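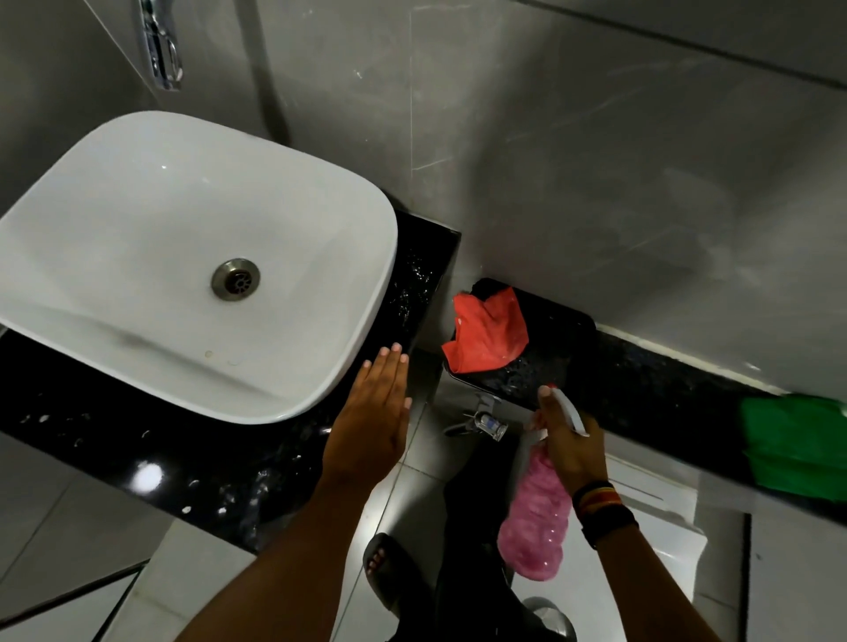 Lavabo blanco sobre encimera de granito negro, con grifo de pared.

Jabón sólido Fliritow, pastilla de 100 g

Os presento la pastilla que más me piden en la tienda y la que tengo yo en casa desde hace cuatro años. La hago en tandas pequeñas en el taller de Zapata, con aceite de oliva, manteca de karité y un poquito de aceite de ricino para que la espuma salga cremosa. Nada de colorantes, y el perfume es muy suave: lavanda y una pizca de romero (si os gustan los jabones que huelen desde el pasillo, este os va a saber a poco, os lo digo ya).

La receta me la pasó Natalina Palumbo cuando compartíamos puesto en el mercado de Endanholm. La suya llevaba más coco y limpiaba de maravilla, pero a mí me dejaba las manos tirantes en invierno, así que fui bajando el coco y subiendo el oliva hasta que di con el punto. Cada pastilla cura un mínimo de ocho semanas antes de salir a la venta. Por eso a veces veis el cartelito de agotado y me escribís medio enfadados... ¡paciencia, que está en la estantería secándose!

Cómo es en la mano

Es una pastilla rectangular con las esquinas redondeadas, cómoda de agarrar incluso con las manos muy mojadas. Al principio parece dura y tarda un par de lavados en soltar espuma, luego ya va sola. Yo la uso para manos y cara, mi hermana también para afeitarse las piernas, y Teguh Pangaribuan, que me lleva los envíos, se lava hasta el pelo con ella. Para el pelo no la recomiendo, que conste, pero él está encantado.

Con agua muy dura, como la de mi barrio, deja un velo blanquecino cuando se seca.

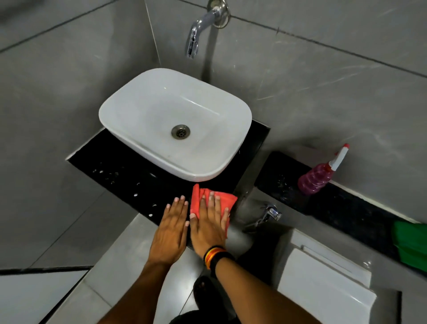 Se va con un paño húmedo y un chorrito de vinagre, pero el vinagre solo en la porcelana, por favor. En piedra natural o mármol usad jabón neutro y secad después con un trapo de algodón. A mí me costó una repisa de mármol aprenderlo, y todavía tengo el cerco mate de recuerdo.

Para que os dure

Lo que acaba con un jabón artesano es el charco. Ponedlo en una jabonera con rejilla o con ranuras, lejos del chorro, y dadle la vuelta de vez en cuando. Si sois muchos en casa, cortad la pastilla por la mitad con un cuchillo sin sierra y guardad el otro trozo en un cajón (entre las toallas deja un olor riquísimo). Los restos finitos no los tiréis: se pegan a la pastilla nueva apretando con las dos en mojado, o los metéis en una bolsita de sisal y a seguir.
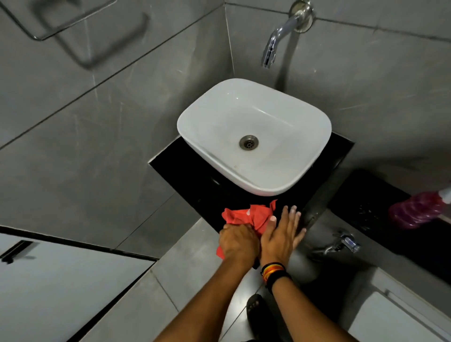

Ficha del producto

Referencia: 2917
Peso: 100 g
Formatos: pastilla suelta o caja de 4
Ingredientes: aceite de oliva, manteca de karité, aceite de coco, aceite de ricino, agua, sosa, aceites esenciales de lavanda y romero
Envase: faja de papel, sin plástico
Conservación: lugar seco y sin sol directo

Preguntas que me hacéis mucho

¿Sirve para piel sensible? A mí me va bien y tengo la piel delicada, pero lleva aceites esenciales. Si soléis reaccionar a los perfumes, probad antes en el antebrazo.

¿Por qué cambia el color de una tanda a otra? Por el aceite. El de la cosecha nueva viene más verde y el jabón sale con un tono más cálido. La última tanda fue de 248 pastillas y salió casi color mantequilla, ¡preciosa!

¿Hay versión sin perfume? La saco en marzo. También estará en Vestside, la tienda de Kirsty Ashworth, para quien prefiera cogerla en persona.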